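Tuesday, pm. Dye bath notes, Kamorgate wool

Second try at the madder red. Weighed the skeins again, 264 g after scouring. Gerd Seidel says the Devness water is too hard, told me to add vinegar. Didn't. Want one clean run first.

Alum in at 2:10, held low for an hour. Color came up more brick than red, bit patchy near the ties. Tied them too tight agian.

Ackermann recipe calls for chalk, skipped it last time, half a spoon now. Rinse til clear, then hang.

To do: order more alum, relabel jars, ask Gerd for his June swatches.

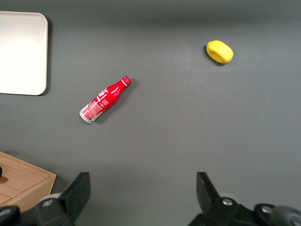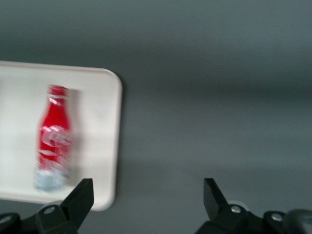 White tray on the gray top, both shots.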